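Accueil Sciences Reportages Portraits Abonnements

Temps de lecture : 3 minutes

Fermer un couvercle, ou la longue patience des robots

Il y a des gestes que l'on fait le matin sans même s'en apercevoir, et rabattre le couvercle d'un petit pot en fait partie. Oranuch Chantharasri, elle, y pense depuis le mois de juillet, et elle en parle avec une gourmandise si communicative que j'ai fini par manquer mon train !

Son équipe, installée à Callitz, travaille sur une méthode baptisée Hatudo. L'idée de départ est assez simple à raconter (un peu moins à programmer, on s'en doute). D'ordinaire, on montre un geste au robot du début à la fin, des dizaines de fois, et il apprend à l'imiter. Avec Hatudo, on garde ces démonstrations entières, mais on y ajoute des reprises très courtes, enregistrées à partir des moments où le robot hésite : la pince arrive trop bas, elle pousse le couvercle de travers, elle s'arrête à un doigt de la charnière. Un opérateur prend la main, corrige, puis la rend aussitôt.
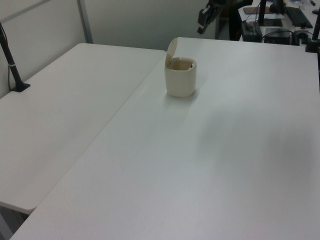 Le corpus compte aujourd'hui 1 418 enregistrements, reprises comprises, et c'est Renata Marciniak qui les a relus un par un, le plus souvent en fin d'après-midi, avec du thé très noir. Elle a écarté les corrections trop brusques, celles où l'opérateur s'impatiente — cela se voit dans la courbe de vitesse, m'assure-t-elle en riant — et elle a gardé les autres, même un peu maladroites.

Venons-en au résultat, que l'on m'a présenté avec beaucoup de prudence. Sur 37 essais, pots placés à des endroits que le système n'avait jamais rencontrés, le couvercle a été correctement fermé 34 fois. Le même modèle, entraîné sans les reprises, n'y était parvenu que 20 fois. Les trois échecs restants se ressemblent : le pot glisse un peu sous la poussée, et la pince continue son chemin comme si de rien n'était.

Faut-il s'emballer ? Oranuch Chantharasri s'en garde bien. Un seul type de récipient, une seule pièce, un éclairage qui ne bouge guère : elle énumère les limites de son travail avant même qu'on les lui demande, et j'avoue que cela m'a plu. La suite consistera à essayer des couvercles à visser, autrement plus retors, et Renata Marciniak a déjà commencé à écrire les consignes pour les opérateurs.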